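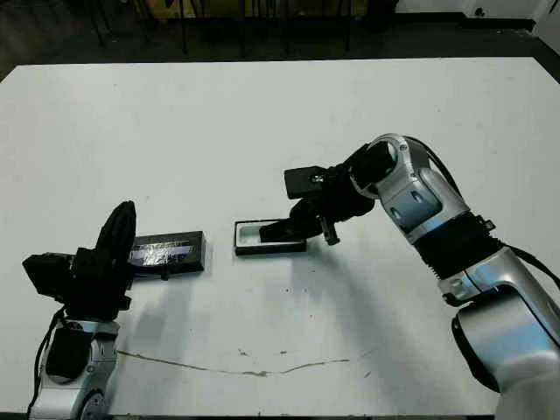 Photo: Athina Makris / Clurkholm bench documentation

Home Set-up Teaching Playback Faults Parts

Section 4. Teaching a two-arm task by remote control

This section covers teaching a task with both arms using the Hervieu hand controllers. The worked task is closing a small two-piece box: one gripper handles the lid, the other steadies the base. The same steps apply to other two-part jobs, such as placing a cap on a jar or a cover on a housing.

Complete Section 3 (Homing and joint check) first. If the arms have been switched off since the last homing, home them again.

4.1 What you need

- The two-arm bench, homed and idle
- Both hand controllers, charged
- The foot pedal, plugged into the port marked REC
- The task parts, in this case one lid and one base
- A soft cloth
- The session log, paper or on screen

You also need a second person for the first few recordings. The operator's hands are full, and the second person keeps a hand near the stop button and resets the parts between takes. Once you are used to the controls you can work alone, as long as the stop button is within reach of your seat.

4.2 Preparing the table

1. Clear everything off the table except the task parts. Tools, cups and spare fasteners all end up in the recording, and the trained model may come to rely on them.

2. Wipe the surface. Stains and old marks that don't come off are fine, as long as they stay the same through the whole set. Do not cover them partway through. If you want to lay down a mat, lay it before the first take and leave it there until the last.

3. Set the room lights the way they will be during playback. The arms throw shadows on the table and these will be in every take. Close the blinds if the sun moves across the bench during the day.

4. Place the base right of centre and the lid left of centre, with bare table between them. Lay both so the long side runs left to right.

5. Check that each gripper can reach its part without the elbow locking straight. If the elbow goes straight, move the part closer to you.

Note: Shiny tape or film on a part can throw bright streaks into the head camera view. A little is acceptable. If the streaks hide the edge of the part, turn the part or dim the nearest light. Decide before the first take whether the film stays on, and keep every part in the set the same.

4.3 Checking cables

Each arm has a cable running along the outside. It needs enough slack for the whole movement, with none of it lying where the gripper will work.

1. With the arms in free-move mode, push the left arm by hand through its full reach for the task. Watch the cable on the outer side.

2. Do the same with the right arm. Pay attention to the elbow, where the cable arcs away from the casing.

3. If a cable goes tight at any point, stop and re-route it as shown in Section 2.6. Do not pull more slack through the clip with the arm powered.

CAUTION: Keep fingers out of the bellows and the elbow joint while the arms are in free-move mode. The joints have no drive in this mode but the arm still has weight, and it will settle if you let go of it.

4.4 Linking the hand controllers

1. Sit facing the table, behind the arms. Left controller drives left arm, right controller drives right arm. Do not swap them to suit your stronger hand.

2. Switch on both controllers. Wait for the solid light.

3. Hold your hands in the same pose as the grippers. It doesn't have to be exact, but the closer you are, the smaller the correction when the link starts.

4. Press and hold both grip buttons for two seconds. The arms will move slightly to match your hands.

5. Move each hand a few centimetres in each direction and confirm that the right arm goes the right way.

6. Squeeze and release each trigger. The fingers should close and open without a pause. If there is a delay you can notice, see Faults, code 26.

CAUTION: If an arm jumps when the link starts, release both grip buttons straight away. The arm holds its position. Go back to step 3.

4.5 Setting the scale

Scale is how far the gripper moves compared to how far your hand moves. Full scale is quick but twitchy. For small parts with a thin rim, use half scale.

1. Open Teach > Controls > Scale.

2. Choose Half for the first session.

3. Set the finger force limit to 10. This is enough to hold a light lid without bending it. Raise it only if the part slips.

Use the same scale and force limit for the whole set. If you must change either one, start a new set and note the reason in the log.

4.6 Recording a practice take

Practice takes are not saved. Do as many as you like. Most people need a good half hour before their movements settle down.

1. Bring the right gripper over the base and angle the finger down into the tray until the tip is just inside the rim. Don't press on the floor of the tray. The finger is there to stop the base sliding.

2. Bring the left gripper alongside the lid. Come in from the side and slightly behind, so the head camera can still see most of the lid.

3. Close the left fingers on the end of the lid. Lift it just clear of the table.

4. Carry the lid across until it is over the base. Keep it level.

5. Draw the right finger up and out of the tray before the lid comes down. This is the step people get wrong — the lid lands on the finger, the base tips, and the take is lost.

6. Lower the lid until it seats. Open the left fingers and lift away.

7. Return both grippers to the start pose.

Note: The grippers are bulky and will block part of the view whatever you do. Try to keep at least one long edge of each part visible to the head camera until the lid is nearly down.

4.7 Recording the set

1. Open Teach > New Set. Type a name with the task and your initials. The name can't be changed later.

2. Set the target to 200 takes. Smaller sets will train, but the result tends to work only when the parts are placed exactly as they were in the recordings.

3. Press the pedal once. You will hear one tone. Recording starts when you begin to move.

4. Perform the task as practised.

5. Press the pedal again when both grippers are back at the start pose. You will hear two tones.

6. Keep the take or throw it away. A short press keeps it, a long press throws it away.

7. Have the second person reset the parts. Shift each part a little from where it was last time. Swap the order in which you move them so you don't fall into a pattern.

8. Take a break every half hour. Tired hands make slow, wavering takes, and the robot will copy them.

Keep a take if the lid seated and nothing was knocked. Keep it also if you fumbled the first grip and recovered smoothly, as these takes help the robot recover from its own misses. Throw a take away if you paused for a long time, if someone's hand came into view, or if you finished the task by shoving.

CAUTION: The person resetting the parts must not reach onto the table until both tones have sounded and the operator has let go of the grip buttons. Say "clear" out loud. Wait for the answer.

4.8 Showing a pose by hand

Some poses are easier to show by pushing the arm than by driving it from the controllers. Use this for the start pose and for any waiting pose.

1. Release both grip buttons and set the controllers down.

2. Select Teach > Poses > Free Move and pick one arm.

3. Hold the arm by the forearm, not by the gripper. Pushing on the gripper can shift the camera mount and spoil the calibration.

4. Move the arm to the pose and press Store.

5. Hold the arm until the brake clicks.

Repeat for the other arm. Poses stored this way are shared by all sets on the bench, so check with other users before you write over one.

4.9 Before you train

1. Open the set and play back every tenth take at double speed. Look for takes where the parts are missing or the view is blocked from start to finish.

2. Check the camera streams. All of them should show the same length. If one is short, delete that take.

3. Copy the set to the Prulteck drive. Training from the bench disk is possible but slow, and the bench can't record while it is running.

4. Fill in the log: operator, scale, force limit, number of takes kept, and anything that changed along the way.

5. Park the arms and switch off the controllers.

Continue to Section 5, Playback and first trials.

Section last revised Apr 17, 2024. Maintained by Zarmeena Baloch. Send corrections through the Bastent parts desk with the section number in the subject line.

Comments (4)

t_orrell
Could 4.7 mention that the pedal times out? Ours drops the take if you sit there too long after the first tone without moving. Lost a few that way before I worked out what it was.

Zarmeena Baloch
Yes, it does. I'll put it in the May revision. The limit is under Teach > Controls > Pedal if you want to lengthen it.

benchtwo
We did our 200 at full scale because I missed 4.5 completely. It trained but the lid comes down hard. Redoing it at half. Is there any way to slow down the old set instead?

Marlow K.
@benchtwo there's a playback speed slider in Section 5 but it slows the whole thing, reach and all. I'd redo it. Also rotate your operators, two people's takes mixed together worked better for us than one person's.

We use cookies to remember your bench model and the section you last read. Accept Decline Cookie settings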